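Flitivine paper boxes: your questions

Do the boxes arrive folded?
No, they arrive flat, in packs of two. You fold them at home. Fold every crease lightly by hand first, and only then stand the sides up.

What is the size of the box?
The tray has space for some 400 sewing pins in their paper packets, or for letters and small cards. It is not made for heavy things like jars.

The coloured surface has torn at the fold. Is the box still good?
Usually yes. The blue paper is only the top layer, and the card inside is paler. If the tear is only in this layer, the side will still stand. Put a little paper glue under the loose fibres, press them down with a spoon and wait before you fold again -- do not pull the tuft off, it will take more blue with it. 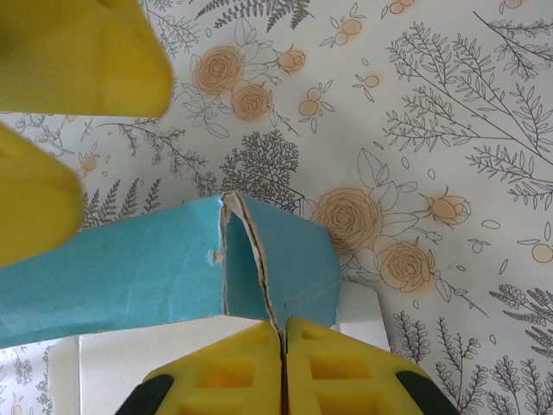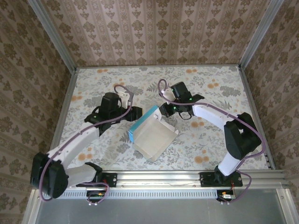 First picture: torn blue layer at the crease. Second picture: the open box with its flaps folded outward.

Must the flaps stay outside?
Only while you are folding. When the sides are straight, you can turn them in or leave them open, as you like.

Can I use tape?
It is possible, but on the blue side the tape takes the colour when you remove it. We advise glue.

Do you sell other colours?
At the moment we have turquoise and Giltska grey. A dark green is planned for March.

Where can I buy them?
In our shop in Ustton, or at the Hoshino paper counter on the same street. Please bring a torn box with you if you want advice about it.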